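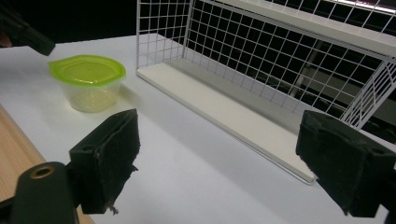 Foam-padded gripper fingers at a table with a lidded food container and a white wire rack.

Tuststead Kitchen Stores automation is the name generally given to the gradual, and in places reluctant, introduction of robotic handling at the Tuststead catering depot, a workplace that packs and shelves reusable food containers for canteens in the surrounding district. The system was supplied by Piltora, runs on scheduling software called Urio, and replaced an arrangement known as "whoever is nearest."

Background

Before automation, containers came back from the canteens in crates, were washed, matched with their lids and put on wire racks by hand. The depot employed 22 people on the floor. Matching lids was regarded as the worst job in the building and was handed out accordingly, usually to the newest employee and on Sunday to everyone. On a full day 900 containers passed through, nearly all of them with a lid, though the lid was frequently someone else's.

The depot's owner, Graltunik, had looked at conveyor machinery in the past and dropped the idea when the quoted line turned out to be longer than the room. Grippers took up less space. They also had the advantage of being able to practice on a table.

The work

The basic task is to pick up a closed container, carry it to a rack and set it down on the shelf with the lid still on. Staff who had done this for years without giving it a thought were asked to describe how they did it, and the early project notes contain several pages of answers along the lines of "you just put it there."

Two kinds of equipment are in use. Hand-held grippers are worked by employees, who perform the task with them so that the movements can be recorded. The robot arms are then trained on those recordings. A person using a hand-held gripper has a good deal less to work with than a person using a hand, and most report feeling clumsy for the first week. The recordings from that week were kept, and the arms learned from those too, which accounts for a certain hesitation near the shelf edge that engineers have never fully removed.

The fingers are lined with soft foam. It grips smooth plastic well and wears out quickly, and changing it has become a regular duty with its own drawer of supplies. The original plan listed the foam as a permanent part.

Effects on staff

No floor jobs were cut in the first year, a point Graltunik made often enough to worry people. The work itself changed considerably. Lifting and shelving took up less of the day, and demonstrating, checking and rescuing took up more. Rescuing, in local usage, means retrieving a container from wherever an arm has decided it belongs.

Two new job titles were created, "demonstrator" and "cell lead." Demonstrators receive a higher hourly rate than packers, a difference that caused some bad feeling until the posts were opened to rotation. Older employees turned out to be much in demand as demonstrators, having fewer wasted movements. Several remarked that it was the first time anyone had written down that they were good at it.

Complaints have mostly concerned pace and company. Urio sets the order of work and does not accept the explanation that somebody was talking. Shelving used to be done in pairs, and the pairs talked; a shift at a robot cell is quieter – apart from the alarm. After a staff meeting in November the break was lengthened and the alarm was changed to a different alarm.

Lids

Lid matching has not been automated. A trial was held, and the results were described in the depot newsletter as "encouraging for the people who currently do it." The job is still given to the newest employee.

See also

Collaborative robot
Job rotation
Learning from demonstration
Materials handling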